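Aufräumen als Greifproblem: Wie weit sind Maschinen bei der Hausarbeit?

07/06/2022

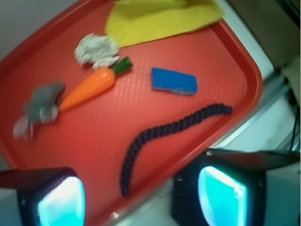 Mỹ Dương schrieb mir nach dem letzten Beitrag, die Frage sei falsch gestellt: Eine Spülmaschine erledige seit Jahrzehnten Hausarbeit, und kein Mensch verlange von ihr, dass sie den Teller vorher selbst vom Tisch nimmt. Wer eine Maschine wolle, die jeden Gegenstand anfasst, habe den Haushalt schlecht organisiert.

Der Einwand ist berechtigt, verschiebt aber die Arbeit. Das Einräumen bleibt beim Menschen, ebenso das Ausräumen, das Falten, das Wegsortieren. Wenn ich meinen eigenen Aufwand in der Küche ansehe, steckt der größte Teil in genau diesen Übergängen zwischen zwei Geräten. Dort fehlt die Automatisierung, und dort sind die Gegenstände am unangenehmsten.

Ein Schwamm, ein Tuch, ein Stück Seil und eine zerknüllte Alufolie auf einem Tablett sind dafür ein brauchbarer Querschnitt. Für einen Parallelgreifer mit zwei Fingern sind das vier verschiedene Aufgaben. Der Schwamm ist dankbar: quaderförmig, nachgiebig, hohe Reibung. Er verzeiht einen Positionsfehler von mehreren Millimetern, weil er sich beim Schließen der Finger verformt. Eine Spielzeugkarotte ist schwieriger, sie verjüngt sich zur Spitze hin, und wer zu weit vorn zugreift, dreht sie aus den Fingern heraus.

Alufolie hat keine feste Form. Ein Modell, das auf bekannte Geometrie angewiesen ist, hat hier nichts, womit es vergleichen könnte. Dazu kommen die Reflexionen, mit denen viele Tiefensensoren schlecht zurechtkommen. Das flach liegende Tuch ist der Klassiker: Es bietet seitlich fast keine Angriffsfläche. Man muss es von oben zusammenschieben und eine Falte erzeugen, die man dann greift. Ein Mensch macht das ohne hinzusehen. Beim Seil schließlich ist das Greifen trivial und das Ablegen nicht. Wo das andere Ende landet, entscheidet sich erst in der Bewegung.

Im April habe ich in meiner Werkstatt eine Versuchsreihe zum Abräumen gemischter Kleinteile durchgeführt, 278 Griffe auf die genannten Materialklassen verteilt. Davon endeten 143 damit, dass das Teil in der vorgesehenen Kiste lag. Das klingt schlechter, als es ist – die starren und halbstarren Teile liefen ordentlich, der Rest zog den Schnitt nach unten. Als Erfolg zählte nur die Ablage im ersten Versuch. Mit erlaubter Wiederholung sähe die Zahl freundlicher aus, die Taktzeit dagegen nicht.

Zum Takt: Ein Griff einschließlich Ablage dauerte im Median 11 Sekunden. In der Kleinteilfertigung wäre das inakzeptabel, im Haushalt halte ich es für zweitrangig. Ob ein Zimmer nach fünf Minuten oder nach 50 aufgeräumt ist, spielt keine Rolle, solange währenddessen niemand danebenstehen muss. Genau diese Bedingung ist allerdings nicht erfüllt. Ich stand daneben.

Thảo Khổng, mit der ich die Auswertung durchgegangen bin, hält die Erfolgsquote ohnehin für die falsche Kenngröße. Sie würde die Zahl der Eingriffe pro Stunde messen und zusätzlich erfassen, ob das System seinen Fehler selbst bemerkt. Ein verlorenes Seil, das gemeldet wird, kostet einen Handgriff. Ein verlorenes Seil, das als abgelegt gilt, kostet eine Suche. Ich werde das beim nächsten Durchgang so protokollieren.

In der Werkhalle stellt sich die Sache anders dar. Bei Gotovetti, wo ich früher Vorrichtungen konstruiert habe, wurde das Problem durch Zuführung gelöst: Teile kamen einzeln, lagerichtig und mit definiertem Abstand an. Der Greifer musste fast nichts können. Mỹ Dương würde sagen, das sei die Spülmaschinenlösung, und für Serien stimmt es auch. Für die Kiste mit Putzlappen, Kabelbindern und Resten am Schichtende gab es keine Zuführung, die hat jemand von Hand sortiert.

Mein Stand ist also folgender: Einzelne feste Gegenstände von einer freien Fläche räumen, ja, mit Aufsicht. Textilien und Seile nur unter Bedingungen, die man vorher herstellt. Für den nächsten Durchgang ändere ich am Greifer nichts und passe nur die Anfahrhöhe bei den flachen Teilen an. Die Tabelle mit den Einzelwerten stelle ich nach, sobald die Spalten einheitlich benannt sind.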